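The Long White Table
A small gallery from our work room in Cesham
Text and photographs: Keabetswe Coetzee
Aug 1, 2021
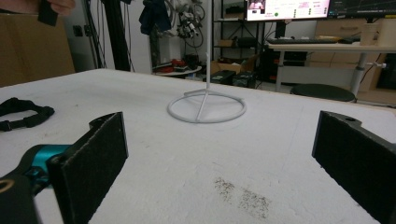 We moved into the room in June, and for the first weeks we had only cardboard boxes to work on. Then the big table came, and since that day almost everything happens on it. We sort there, we repair there, we eat our sandwiches there when it rains. I wanted to keep a small record of the table and the things that live on it and near it, before we change the room again in the autumn.

The top
White, matt, and slightly mottled when you look at it from near. I wished for a wood colour, but Gwynne said that small screws are easier to find on white, and she was right.

The dark specks
A patch of small dots, greyish from far away. I tried soap, then vinegar, then a school rubber. The patch is still with us and I have stopped fighting with it. Visitors always try to wipe it with a finger.

The strap
Black webbing with a small buckle. We have a hook for straps beside the door, but this one prefers the table. It is useful for holding a roll of cable together when you carry it up the stairs.

The white stand
The base is a ring lying flat, with one straight spoke going in to the middle, and the thin rod goes up from there. I like this shape very much. It takes little space, and you can put small parts inside the ring so they don't roll away – my own habit, which the others do not share.

Cardboard
There is always some cardboard on the left side of the room. We keep the good flat pieces for cutting on, and the bad ones go down on Friday evening.

The pole and its cables
Tall and black, with black cables hanging near it. We promised ourselves to tie them properly with the new clips from Skonix. The packet is opened, I can say that much.

The blue cloth
Dark blue, against the pale wall. In the afternoon the light in this room becomes quite yellow, and the cloth is then the calmest thing to look at.

The wall
White and grey parts, coiled wires, more cables. When my mother saw it she asked if it was finished. Each of us knows one part of this wall well, and for the rest we must ask.

The little round table
Also white, bought second-hand from Manimwood for 26 pounds including delivery. It was meant for tea only. Now it has a red object on it and a few other things, and the tea stands on the window sill.

Some notes for those who wrote to me about the furniture: the delivery company gave the weight of the long table with packing as 285 pounds, and it needed two visits because the first van was too short. The screws for the legs came in a separate parcel four days later.

More pictures will come when the shelves are up. If you have the same kind of top and know how to remove old specks from it, please write to me – I will try it on a corner first.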